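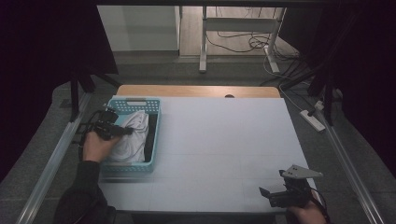 Writing the rules for the grid table

Mayuree Suwannarat keeps a binder on the shelf by the door at Mirkance. The first sheet in it is dated 5/11/22 and has only four lines on it. The current version is long enough that new operators get an hour to read it before they pick up a gripper.

Suwannarat runs the demonstration stations at Mirkance, where people holding grippers perform simple tasks with cloth, baskets and kitchen items, and the recordings are used to train robot arms. Before that she spent years in quality work at Thongdee, a packaging plant. She says the two jobs are closer than people expect.

"At the plant I wrote instructions for the person on the line," she said. "Now I write instructions for a person whose movements will be copied. If they pick up a bad habit, the arm picks it up too."

We talked for most of an afternoon, first in the office and then next to one of the tables while an operator worked with a white cloth in a blue basket.

The four lines on the original sheet dealt with sleeves, cables, the grid and stopping. All four are still in the rules, though only the one about stopping has kept its wording. It reads: "Anyone may call a stop. The operator stops first and asks why second."

"I would keep that one if I had to throw out everything else," Suwannarat said. "We had a new person who saw a cable catch on the corner of a table and said nothing, because she thought it was not her place. After that I started reading the line out loud on the first day."

Cables take up two pages. Each handheld gripper has one, and it has to run off its own side of the table. Crossing cables in front of the body is not allowed. Operators check the slack by reaching to the far edge with each hand in turn before the first take. If the cable pulls at the wrist, the take does not start.

"People compensate," she said. "They feel a tug and they turn the wrist a little. You can hardly see it, but it goes into the data, and then you have an arm that turns its wrist for no reason."

The floor was harder to settle. Her draft said no cable may lie on the floor within reach of the operator's feet. Tariq Kakakhel, who builds the stations, told her that was fine on paper but that some of the power had to come from somewhere. They agreed on a standing area that stays clear, and the floor beyond it is checked at the start of each shift.

"I wanted a cleaner rule," she said. "Tariq wanted one that people would follow. His was better."

The sleeve rule has changed the most. It first said sleeves must be pushed up to the elbow. Operators complained that the room was cold, and some of them did not want bare arms on the recordings. The rule now allows a long sleeve if it is plain, dark and close at the wrist — no loose cuffs, no buttons that can snag and no jewelry over the sleeve.

The grid on the work surface is used for setting up. Each task sheet says where the basket may start, and the operator moves it within that area between takes. Suwannarat is strict about this because of an early batch at the company's Ikergate site, where the basket was set down in the same square for a whole week.

"They were proud of it," she said. "Very neat work. The arm learned that square and nothing else. We kept 2 takes out of 100, and those were the ones where somebody bumped the basket."

The rules for cloth run the other way. Operators may not fold it, smooth it or arrange it before a take. They drop it from the height of the basket rim and leave it as it falls. If it lands in a way that makes the task impossible, they note it on the sheet and drop it again. Prapai Thongsuk, who reviews the recordings, asked for that note.

"Prapai wants to know what we skipped," Suwannarat said. "If you only keep the easy drops and do not write down the others, the numbers look good and they are wrong."

A session lasts 20 minutes, followed by a break away from the table. She has been asked more than once to extend it. A customer, Vekancombe, wanted sessions twice as long to save on changeovers, and she ran a trial for them. Toward the end of the longer sessions the operators began closing the grippers early and dragging the cloth over the rim. She sent Vekancombe the recordings and the session length stayed where it was.

I asked which rule operators break most often. She did not need to look it up.

"Talking with the hands," she said. "They finish a take, somebody asks a question, and they answer with the grippers still in their hands, waving them about. So now you put both grippers down on the table before you speak to anyone. I break it myself."

There are about 33 rules now, depending on whether the notes under the cable section count separately. Suwannarat would like fewer. Twice a year she goes through the binder with Theerawat Wiriya, who trains the operators, and each of them has to propose at least one rule for removal. At the last review they dropped a requirement to wipe the work surface between takes, which had been copied over from Thongdee and served no purpose on a cloth task. They also tried to remove the rule on chair height, but an operator objected and it stayed in.

The next review is in May. Wiriya wants to take out the hour of reading and have new people learn the rules at the table, one at a time. Suwannarat has not agreed to it yet.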